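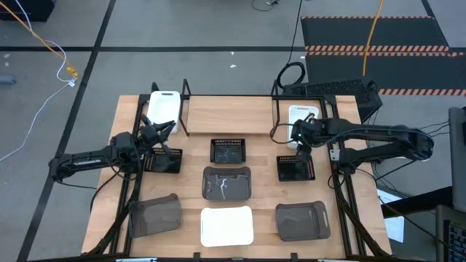
*Three small black mesh baskets on a butcher-block worktop.*

# Ruro gives the small storage basket its own Sunday

**For immediate release**

Household goods firm Ruro will spend a Sunday in May asking the public to empty the baskets they bought to get tidy. The Skamolach Basket Amnesty opens at 10am in the Rivas showroom, with 60 places and a modest supply of biscuits.

The firm asked 1316 customers what they kept in their storage baskets. Of these, 798 answered "other baskets" or "not sure".

"We have sold people a great many places to put things," said Remedios Arrieta, head of home storage at Ruro. "It seemed only polite to ask what the things were. I went through mine at Christmas and found four phone chargers for a phone I have never owned."
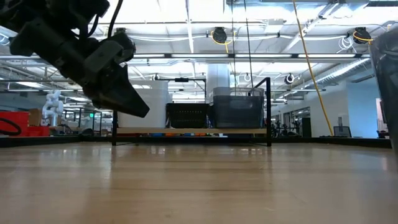 *Page last changed: Sunday, 4.15 pm*

Visitors may bring one basket each, full. Batteries, keys and foreign coins will be sorted at separate tables. Takeaway menus will be recycled unless the owner can name a dish from memory.

Mylene Lumbao, who runs the showroom, will give a short talk on shelves at noon. It has been cut to 5 minutes following feedback.

The day also marks the launch of Wodeo, a range of lidded tubs in plain colours. Ruro accepts that this may undo much of the morning's work.

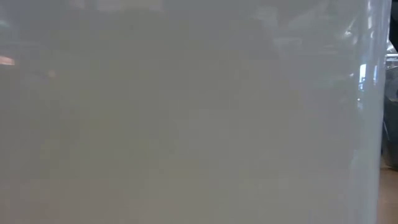 ## Booking and press

Places are free and can be booked at the showroom desk. Press are welcome from 9.30am and may bring a basket. Interviews with Remedios Arrieta can be arranged through the Ruro press office, which asks callers to let it ring, as the phone is in a drawer.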